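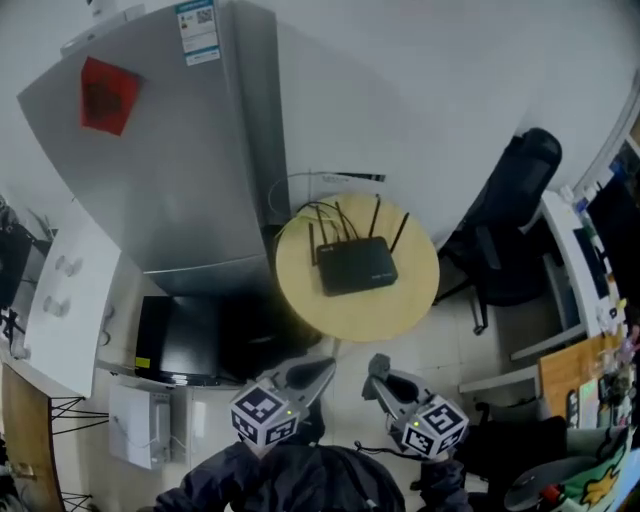 Ezekiel Szabo wrote in to ask whether a router can stay next to a fridge-freezer if the only network cable in the flat comes out on that wall, and whether turning the antennas makes up for it. The short reply is yes to the first, partly to the second. The longer replies are below, with other questions received on the same subject.

Router placement in small flats: frequently asked questions
Last reviewed: March
Maintained by Tobias Haverford, Stastia tenant network support

Does a refrigerator block Wi-Fi?

A metal-clad refrigerator reflects and absorbs part of the signal. The effect is greatest directly behind the appliance as seen from the router. Rooms on the open side are usually unaffected. The compressor is not a significant source of interference in the Wi-Fi bands. A microwave oven is a different matter and can disturb the 2.4 GHz band while running.

How much clearance should I leave?

Leave at least 13 cm between the router and the side of the fridge. More is better. If the router stands on a small side table, moving the table along the wall is often enough to bring a bedroom out of the shadow. Check that the cables still reach without tension on the sockets.

Should the router go on top of the fridge?

No. The top of the casing is warm on many models and the metal surface is directly below the antennas. A router placed there is also easily pulled off by its own cables.

Which way should the antennas point?

Start with all of them vertical. For a flat on one floor this is normally the best setting. If you have a mezzanine, lay one or two over towards the horizontal and test again. Change one antenna at a time and note the result - otherwise you will not know which change mattered.

Can I shorten or coil the spare cable?

Spare network cable may be gathered in wide loops and held with a hook-and-loop strap. Do not fold it sharply or tie it tightly. Fibre leads are less tolerant: keep to the minimum bend radius stated by the manufacturer, and do not put them under furniture legs.

May I fit my own trunking?

Self-adhesive trunking is permitted in Lozano and Prireva buildings. Screwed trunking needs written consent. Wipe the wall first and let it dry. Standard trunking is sold in 2 m lengths and may be cut with a fine saw. Do not paint over the lid, or it will not open cleanly later.

Can I open the white box low on the wall?

If your flat has one, leave the cover closed. It may hold the incoming line. Report a loose cover or a damaged cable using form 39.

My desk is in the same room. Is a cable worth the trouble?

For a fixed computer, yes. A cable run along the skirting avoids the problem of the fridge entirely. Keep it clear of office chair castors, which will crush the outer sheath in time.

Who do I contact about a weak signal?

Ring extension 958 on the Tretano switchboard. Have your flat number ready, and test next to the router before calling. If the speed is low there as well, the fault is not one of placement.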